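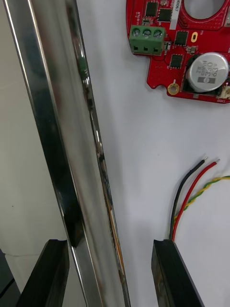 Chapter 5
Reward signals and what they measure

A learning agent is given no instructions in words. It receives a number after each action, and over many actions it changes its behaviour so that the numbers it receives become larger. This number is called the reward. The rule that produces it is called the reward function, and it is written by a person before training starts. The choice of rule matters more than beginners expect. Consider an agent that must judge from a camera whether a metal surface is clean. A polished chrome bar reflects bands of white, grey and black along its length, and dark streaks along one edge may be scuffs or residue. A rule that subtracts a point for every dark pixel will penalise the reflections as well as the marks. The agent can then raise its score by moving to a place where the reflections are paler, and the marks are left as they were.

The same difficulty occurs in games, which is where most of the examples in this chapter are taken from. A game supplies its own score, and it is tempting to use that score as the reward without further thought. Sections 5.1 and 5.2 set out the cases in which this is safe. The remaining sections deal with the cases in which it is not.

5.1 Dense and sparse rewards

A reward is dense if the agent receives a useful number at most steps, and sparse if it receives zero at nearly all of them. In the tile game Kekidow, a player scores only when a full row is closed. An agent that begins by choosing moves at random closes its first row after 1,781 moves in the run plotted in Figure 5.2. Until then it has no evidence that any move is better than any other, and its behaviour does not change.

Bungate, a lane-crossing game, is dense by comparison. Each step forward earns one point and each collision costs 20. An agent trained on Bungate improves from the first few episodes. It also learns, in many runs, to stand still next to the first lane. If the chance of a collision is judged to be high, the expected value of stepping forward is negative, and waiting is the better choice under the rule as written. The agent has made no error here. The rule has been followed exactly.

5.2 Shaping

A designer may add small rewards for partial progress. This is known as shaping. Baudry applied it to Kekidow by awarding a fraction of a point for each tile placed next to another of the same colour. Learning began much sooner, but the trained agent built large blocks of one colour and closed few rows. Gachanja later showed that the fault lay in the form of the added term - it could be collected repeatedly by placing tiles, whether or not the position had improved.

The correction is to reward the change in a measure of the position. Let P be a number assigned to each state of the game, with P equal to zero at the end of every episode. At each step the agent receives the usual reward, plus the discounted value of P in the new state, less the value of P in the old one. Any gain made by moving to a better state is paid back on leaving it, so a loop yields nothing extra. Under these conditions the best policy for the shaped game is also a best policy for the original. The proof is given in Section 5.4 and uses only the discounted sum defined in Chapter 2.

5.3 Several rewards at once

Some problems do not reduce easily to one number. Collet, the trading game used in the exercises, asks the player to hold both grain and coin, and the final score depends on the smaller of the two. A single agent may be trained on the final score alone. Alternatively, one agent may be trained for each quantity and their preferences combined before every move. The combination rule is then a design choice of the same kind as the reward function, and it can fail in the same ways. With a plain average, an agent with a large range of values will outweigh one with a small range - the Toda variant of the game, in which coin is counted in units 20 times smaller, shows this clearly.

Readers who have not yet completed the programming work for Chapter 2 should do so before going on, as the listings in Section 5.4 reuse the same episode loop.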